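Inicio Productos Simulación Manos y muñecas Soporte Descargas Contacto

Gestar Plerkby: paquete de simulación bimanual para tareas de cocina

Referencia 440. Entorno virtual de encimera con robot de dos manos, cámara en primera persona y escenas editables.
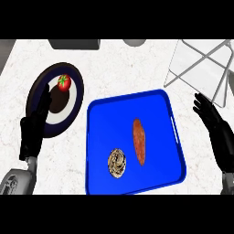

Descripción del producto

Plerkby es un paquete de escenas y tareas para entrenar y evaluar políticas de manipulación con dos manos antes de pasar al robot físico. Se distribuye como complemento del simulador Kereama y no funciona de forma independiente. La escena de referencia sitúa al robot ante una encimera de mármol blanco, con una bandeja azul de borde elevado, un plato de borde azul marino y alimentos sueltos, entre ellos un tomate rojo. Las dos manos son negras, con muñeca metálica gris, y entran en el campo visual desde la parte inferior izquierda y desde la derecha.

El catálogo incluye 200 variantes de tarea, derivadas de plantillas de colocación, traslado y retirada. Cada variante fija la posición inicial de los objetos, la orientación de la bandeja y la condición de éxito. Los tres parámetros se editan en un archivo de texto, sin recompilar.

Modelo del robot

El modelo cinemático corresponde a la serie Gestar de antebrazo corto. Los límites articulares son los del hardware. Las fuerzas de contacto en los dedos se calculan por falange y pueden exportarse junto con la trayectoria. No se simula la deformación de los alimentos — todos se tratan como cuerpos rígidos con masa y fricción configurables.

El plato y la bandeja admiten agarre por el borde. Los objetos transparentes se representan correctamente en color, pero su canal de profundidad puede contener huecos si se activa el modelo de ruido del sensor. El comportamiento es intencionado y se desactiva en el perfil de cámara.

Cámara y registro

La vista principal es la de la cabeza del robot, orientada hacia abajo. La salida es cuadrada; cuando la relación de aspecto de la cámara no coincide, el simulador añade bandas negras arriba y abajo sin recortar contenido. Quien entrene con imágenes recortadas debe eliminar las bandas en el preprocesado y ajustar los parámetros intrínsecos.

Por episodio se guardan imagen en color, profundidad, posiciones articulares, órdenes enviadas y estado de cada objeto. Un episodio interrumpido se marca como incompleto y se conserva.

Teleoperación

El paquete admite guantes Ukard para la captura de demostraciones. Se requieren 2 guantes y una base de seguimiento, no incluidos. La calibración se repite al cambiar de operador. También puede usarse un mando convencional, con control de una sola mano a la vez.

Requisitos

Kereama con licencia activa. Tarjeta gráfica compatible con trazado de rayos para el renderizado de alta calidad; el modo básico no la necesita. Espacio en disco: 867 GB si se instalan también las demostraciones pregrabadas. La instalación mínima omite las demostraciones y las texturas alternativas.

Limitaciones conocidas

Los objetos redondos y pequeños pueden rodar al inicializar la escena si se colocan sobre un borde inclinado. Se recomienda dejar que la física se estabilice antes de iniciar el registro. El contacto simultáneo de ambas manos con un mismo objeto reduce la velocidad de simulación — el efecto es mayor con el paso de integración fino.

Licencia y soporte

Licencia por puesto, con actualizaciones hasta la siguiente versión mayor, prevista para junio. Las consultas sobre integración las atiende Wilfredo Fajardo; las de licencias académicas, Ffion Trevor. Indíquese en el mensaje la referencia del producto y la versión instalada de Kereama.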